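The laundry can wait, apparently

2022-05-25
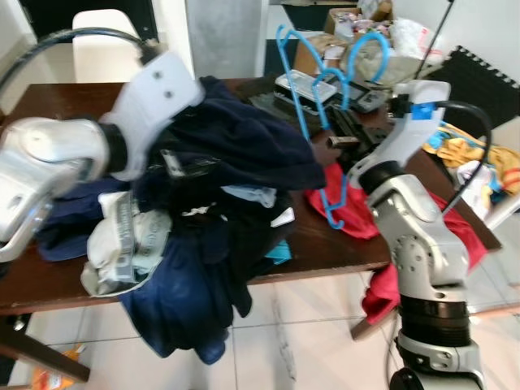

2 min read

Every spring somebody sends me a link and tells me the folding robot is nearly done. This April it was Erhan Altıntaş, who has been sending me these links since we shared an office at Erkholm, and who still irons his own shirts. I notice he hasn't preordered anything.

So let me say where I've landed. I think two arms over a pile of dark clothes is a fair picture of the state of things. One gripper is pushed into the heap, the other is up over the far end of the table, and between them is the stuff that makes laundry laundry: navy on black, a garment sliding off the front edge, something small and teal caught in the side. I have trouble telling where one thing stops and the next starts, and I own a lot of navy.

The videos people get excited about usually begin with one towel, already flat, in a nice bright color. Well, sure. I can fold that too, and so can my nephew. Finding a sleeve in a dark heap and deciding whether it's inside out is the chore. The folding is the last ten seconds.

And then hangers! Two blue plastic ones tangled together will hold me up on a bad morning, and I have fingers. I would pay good money for a machine that could get those apart without flinging one across the room. I'd pay less for one that could hang up a shirt I had already straightened out for it.

Phyllis Kershaw wrote to me after my last grumble on this subject. She spent 27 years in a hotel laundry and her view is kinder than mine. She says the big machines there took over sheets long ago and people complained about those too, right up until they had to go back to doing it by hand for a week. Fair enough. But a sheet is a rectangle, and you get a whole cart of the same rectangle. My basket on a Sunday has a fitted sheet with three socks inside it.

Waldemar Śliwiński, who runs a small shop floor at Gemel, told me much the same about parts. If they arrive in a tray facing one way, fine, the arm does it all day. Tip them in a bin and he puts a person on it.

I'm not saying never. I used to say never about robot vacuums, and I have one now, and it does a decent job of the hall if I pick everything up first. That "if" is where my evening goes.

Erhan says I should give it two more years. I've put it on the calendar. Meanwhile the darks are still in the dryer, and I'm off to find the other gray sock.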